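Dezember, abends, Werkstatt

Seit 17.30 Uhr im Raum. Heizung war aus, die Klebestelle am linken Griff deshalb noch einmal geprüft. Sie hält. Das Zweikomponentenharz ist bei dieser Temperatur laut Datenblatt erst nach einem ganzen Tag belastbar, den hatte es.

Stand der Dinge, damit ich es in zwei Wochen noch nachvollziehen kann: Beide Handgreifer sind mechanisch fertig. Links Version 5 der Backen, rechts ebenfalls, nachdem ich die Version 4 dort gestern herausgenommen habe. Der Unterschied liegt nur im Radius an der Innenseite und in der Bohrung für den Anschlag. Version 4 hatte im geschlossenen Zustand einen Spalt an der Spitze, weil ich im CAD die Fase von der falschen Kante aus bemaßt hatte. Mit Karton fiel das kaum auf, bei Folie sofort. Die alten Teile liegen in der Kiste unter dem Regal, beschriftet.

Die Aufnahmeplatten oben auf den Greifern habe ich unterschiedlich gelassen. Ursprünglich wollte ich zwei gleiche. Die längere rechts stammt aber aus dem Zuschnitt von Pludasura, bezahlt ist sie, und die Masse macht am Handgelenk weniger aus als befürchtet. Die Transformation von der Platte zur Backenspitze muss nun für jede Seite getrennt in der Konfiguration stehen. Habe beide Werte eingetragen und die Datei umbenannt, damit ich nicht wieder versehentlich die gespiegelte lade. Beim letzten Mal hat mich das einen Abend gekostet: Die Bahn des rechten Greifers lag in der Auswertung sauber auf der falschen Seite des Tisches, und ich habe den Fehler zuerst in der Zeitsynchronisation gesucht.

Kabel: Die Zugentlastung am linken Griff ist provisorisch, eine Schelle und ein Stück Schrumpfschlauch. Reicht im Moment. Der Stecker hatte letzte Woche einen Wackelkontakt, den ich durch Neucrimpen beseitigt habe. Seitdem keine Aussetzer im Log. Rechts original belassen. Beide Leitungen hängen nach wie vor zu weit durch, wenn man die Hände nah am Körper hat. Eine Führung von oben wäre besser, dafür fehlt mir der Ausleger, und Ilirthorpe liefert das Profil erst im neuen Jahr. Bis dahin beim Ablegen aufpassen.

Danach Greifproben mit Verpackungen. Die starren Teile hatte ich schon vor einigen Tagen durch, jetzt kam die weiche Ware. Eine Tüte mit scharfem Dip-Gewürz, flach auf der weißen Platte, von links und rechts gleichzeitig gefasst. Das ist für die Backen der unangenehmere Fall: Die Folie gibt nach, der Inhalt wandert, und die Kontaktfläche ist in jedem Versuch eine andere.

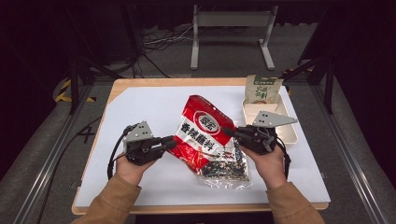

Für das Protokoll habe ich drei Varianten festgelegt. Variante A: beide Greifer schließen gleichzeitig, dann anheben. Variante B: links zuerst schließen, rechts nachfassen. Variante C: nur zusammenschieben, ohne zu schließen, und die Tüte auf der Platte drehen. C ist für die spätere Automatisierung am interessantesten, weil sich damit die Lage korrigieren lässt, bevor überhaupt gegriffen wird. Von Hand geht C ohne Schwierigkeiten. Ob der Arm das nachfahren kann, ist offen. Er hat kein Gefühl für den Gegendruck, und die Positionsregelung ist an dieser Stelle steif.

A funktioniert, solange die Backen die Folie an den versiegelten Rändern fassen. Weiter innen drückt man den Inhalt weg, und die Tüte kippt beim Anheben nach unten. B ist zuverlässiger, dauert aber länger, und der linke Greifer zieht die Tüte beim Schließen etwas zu sich. Das muss man rechts ausgleichen. Mit der Hand macht man es, ohne darüber nachzudenken. In den aufgezeichneten Bahnen sieht man es als kleinen Bogen kurz vor dem Kontakt. Ich vermute, dass genau dieser Bogen in der geglätteten Version verschwindet, und habe die Glättung deshalb für die nächsten Aufnahmen abgeschaltet. Rohdaten bleiben ohnehin liegen, man kann es später vergleichen.

Schließkraft: Die Feder im Abzug ist zu hart. Nach einer Weile spürt man das im Zeigefinger, und gegen Ende wird der Griff ungenau, weil man den Abzug nicht mehr halb gedrückt halten kann. Kamonchanok hatte das schon bei der ersten Fassung bemängelt, ich habe es auf die Reibung im Gelenk geschoben. Die Reibung ist inzwischen weg, neue Buchsen, etwas Fett, und es ist immer noch zu hart. Sie hatte also recht. Weichere Federn sind bei Mudgway im Warenkorb, ich warte noch auf ihre Antwort, ob sie auch welche für ihren Prüfstand braucht, dann wird nur einmal Versand fällig.

Die Platte als Unterlage hat sich bewährt. Auf dem nackten Holz haben die Backenspitzen beim flachen Anfahren in der Maserung gehakt. Der Nachteil ist die Helligkeit. Die automatische Belichtung regelt auf das Weiß, und der Rest des Raumes wird zu dunkel. Für die Backen selbst reicht es, schwarz auf weiß ist der Kontrast ausreichend. Für die Lokalisierung über die Umgebung ist es schlecht, der Algorithmus findet hinter dem Tisch zu wenige Merkmale. Feste Belichtung einstellen, mit einer Testaufnahme beginnen, dann entscheiden, ob eine graue Unterlage nötig ist. Ruby-Lee hat angeblich noch einen Rest mattes Grau von ihrem Fräsgehäuse übrig. Nachfragen.

Gegen 20 Uhr ein Absturz des Aufzeichnungsprogramms. Ursache gefunden: Der Puffer war auf 600 Einträge begrenzt, ein Überbleibsel aus den ersten Tests, als ich nur kurze Sequenzen mitgeschrieben habe. Läuft der Schreibprozess auf die Platte kurz hinterher, ist der Puffer voll, und statt zu warten, bricht das Programm ab. Grenze als Parameter herausgezogen, dazu eine Warnung im Log bei hohem Füllstand. Die Sequenz, die gerade lief, ist verloren. Die davor sind in Ordnung, Prüfsummen stimmen.

Bei der Gelegenheit auch die Zeitstempel angesehen. Linker und rechter Greifer laufen im Log um 2 Millisekunden auseinander, konstant über die ganze Aufnahme. Kein Drift, nur ein fester Versatz. Den kann ich in der Auswertung abziehen. Woher er kommt, weiß ich nicht. Vermutlich die Reihenfolge, in der die beiden Schnittstellen abgefragt werden. Test dazu: Reihenfolge tauschen und nachsehen, ob sich das Vorzeichen umkehrt. Heute nicht mehr gemacht.

Mit Ruby-Lee kurz telefoniert. Sie kommt mit dem Arm nicht weiter, der Treiber von Plismont verlangt eine neuere Firmware, und die Firmware lässt sich nur unter einem Betriebssystem aufspielen, das hier auf keinem Rechner läuft. Sie versucht es mit einer virtuellen Maschine. Ich habe vorgeschlagen, den alten Treiber zu behalten und auf die Geschwindigkeitsvorgabe zu verzichten. Für die ersten Nachfahrversuche brauchen wir sie nicht, Positionen genügen. Sie ist nicht begeistert, weil sie dann die Rampen selbst rechnen muss. Vertagt.

Offen:

Federn bestellen, sobald Kamonchanok geantwortet hat.
Feste Belichtung, Testaufnahme mit und ohne Unterlage.
Abfragereihenfolge tauschen, Versatz erneut messen.
Zugentlastung links richtig ausführen, Teil ist gezeichnet, aber nicht gedruckt.
Anschlag an den Backen um einen halben Millimeter zurücksetzen, beidseitig.
Variante C mit einer schwereren Tüte wiederholen.
Konfigurationsdatei sichern, alte Fassung löschen.

Der Drucker läuft über Nacht mit der Abdeckung für den rechten Griff, PETG, erste Schicht sah brauchbar aus. Um 22.10 Uhr abgeschlossen.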